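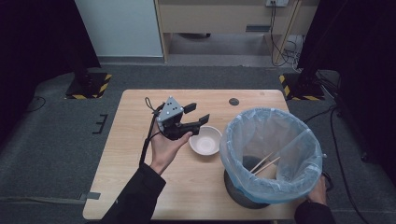
3.2 How we counted a school as "open"

My first problem was deciding what open even means. When the district of Horeo let its final-year students back in June, the official notice listed every campus as reopened, but I kept calling front offices and hearing something different each time (some had one grade in, some had two, and one had only the kids with exams coming up!). So I went with a simple rule: a school counts as open on any day when at least one full grade is taught in person. Picture a small white bowl and a lined trash bin on a wooden table, as in Figure 1, and you have my sorting method in miniature, with the attendance sheets I could use going one way and the ones I had to drop going the other. I started with 698 sheets and kept 685 of them. The 13 I let go were missing either the grade or the date, and I didn't want to guess.

Figure 1. Bowl and lined bin on a table.

We use cookies to improve your experience. By continuing to browse, you accept our cookie policy.

The sheets came from 115 schools in Horeo and the neighboring district of Cikadero. I'd hoped to add Jurčo too, but its schools brought everyone back on the same day, so there was no staggered return to look at. Cikadero did it in 3 steps, with the oldest students first and a gap of two weeks before each new group. That's a gift for a paper like mine, and I lean on it pretty hard in Section 4.

One warning before the results. A sheet tells me who was marked present at morning roll call, and plenty of teachers told me that kids drifted home after lunch in those early weeks. I have no afternoon numbers, so please read "attendance" as morning attendance all the way through.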